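The Switch That Saves You, Allegedly

Every October the same advice comes around: buy a power strip with a separate button for each outlet, turn off what you aren't using, watch the bill shrink. Gristik, the home goods chain, gives these strips a whole shelf. I remain unmoved.

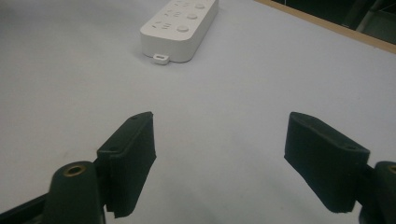 Small buttons, big claims

The pitch from Sumach, which makes one of them, is savings of "up to 620" a year. 620 what, the package doesn't say. Cents, I could believe.

The white ones also vanish on a white table, buttons and all. 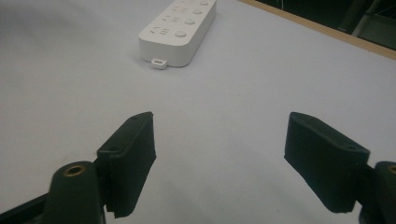 And the buttons only help if you know which is which. By the second week I had switched off the router instead of the lamp - twice.

Wojciech Grabowska, an electrician in Clolitz, likes them more than I do, but mostly for the hanging tab. "Get it off the floor," he told me. Fair enough. He labels his with tape.

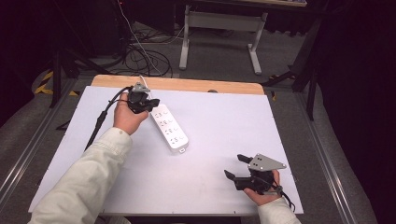 Words: Tadeusz Pawłowska
Home & Habits

Four switches in a row do look orderly, I'll grant that. But a phone charger left plugged in was never what made my bill hurt. The old freezer was, and it stays on all night whatever strip I buy.
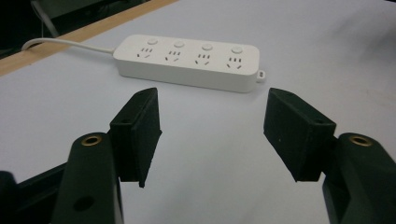
Tadeusz Pawłowska

My neighbors at the Wróbel building swear by theirs. I asked to see the bills from before and after. I'm still waiting, and mine is in a drawer.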